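About Flalbridge Mending & Alterations

We're a small repair shop with a big front window, and we've been looking after the clothes, curtains and tablecloths of this neighborhood for longer than we ever planned to.

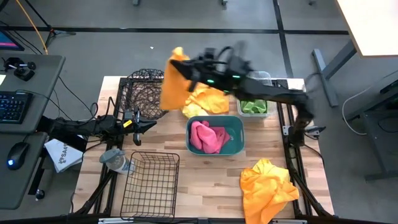

It all started with Arif Krishnan and one secondhand sewing machine, hemming pants for friends who kept telling their friends. Adi Setiawan joined 2 years later and brought along a real gift for zippers (and for remembering every customer's dog). There are 4 of us now, and we still do every fitting ourselves, usually with the kettle on.

We'll take on almost anything made of cloth — wedding dresses, work jackets, the quilt your grandmother started and somehow never got around to finishing. If we think a piece would cost you more to fix than it's worth, we'll tell you so before we pick up a needle, and you're welcome to take it home and think it over.

Every June we hold our Mending Month, when anyone can come by in the evening and learn to darn a sock or sew on a button that stays put! Last time we fixed 84 pieces together, and we'd love to see you at the next one.

Come find us at 659 Romunov Street, and please ring the bell twice if the machines are running.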